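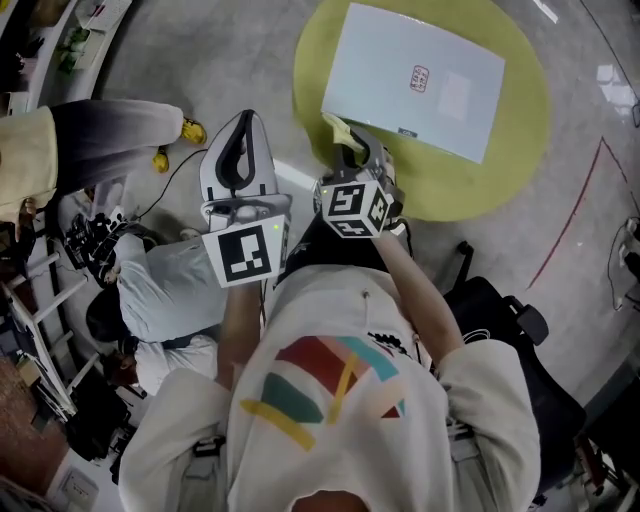

Nga Lã wrote back at 16:40 that the sideboard still rocks after she swapped the two rear legs over, and that the left door now catches on the frame when it closes.

Ticket 3205, Midgate sideboard, Draklow range. Status: open.

- Checked the order. Legs are the 108 mm set, correct for this model.
- Asked her to loosen all the leg bolts a turn, stand the unit upright and tighten again from the back. No change.
- Asked for the batch number on the back panel – it reads 336.

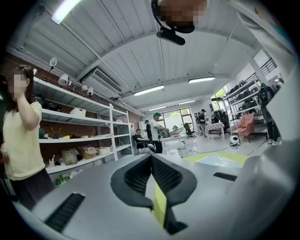 Batch 336 went out in March with the older mounting plates. We have 7 other tickets on it, all rear left corner. New plates fixed the rocking on the ones that are closed.

Replacement plate and bolts requested from the Tanui warehouse. Customer told to leave the door hinges alone until the plate is on – the catching may clear once the unit sits level. If it doesn't, pass to Hosov for a hinge set.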